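Arm faults out when it reaches for things near the wall of the bin
Posted in Robots and Automation, Thursday, November 15, 2018
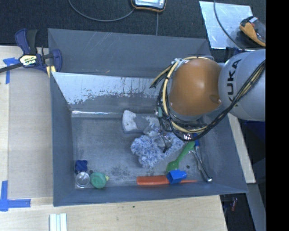
The arm reaching into the metal bin, with the clamp at the upper left.

Su-chen Chiang
Hello everyone, and thanks in advance for reading, as I tend to go on a bit. We have a KUKA arm picking mixed household items and hand tools out of a grey metal bin, and most of the time it does lovely work. Anything in the middle of the floor is fine, even the fluffy duster, which I was sure would be trouble. But when the pick point is close to a wall, the arm will sometimes go down, touch something, and stop with a collision fault. On Tuesday it did this 7 times in 600 picks, and on the last one it bent a fingertip before it stopped, so now I'm nervous about leaving it to run while I get lunch!

I've already turned the speed down and swapped the fingertip. The bin position in our program (we call it Illari, long story) was measured in March and I haven't touched it. Is it the camera, the gripper, or me?

Ngan-ling Hsu
Oh, I feel for you, I lost a whole week to this once. I'd check the bin before anything else. A clamp at one corner stops it sliding, mostly, but the bin can still pivot a little around that corner each time the arm leans on the far side, and after a few hundred picks it adds up. I see you have blue tape on the tabletop. If those are your position marks, stop the arm, lock it out properly, and see whether the bin still lines up with them. Then measure all the corners again anyway - March is a long time ago for a bin that gets bumped.

Two other things while you're in there. Your back wall has a very bright, shiny patch low down, and depth cameras hate that. Ours used to see a hole where the wall was and plan straight through it. A bit of matte paint fixed most of it. And please keep an eye on those cables and hoses at the wrist. With that much bundle, a tight reach into a corner can pull on it, and the controller will read the drag as a collision. Jog it slowly into each corner by hand and watch for anything going taut.

Until you know, I wouldn't leave it running alone, and don't raise the collision limit just to make the fault go away.

Kwok658
had this too, restarted the controller and it went away for a while. maybe try softer fingertips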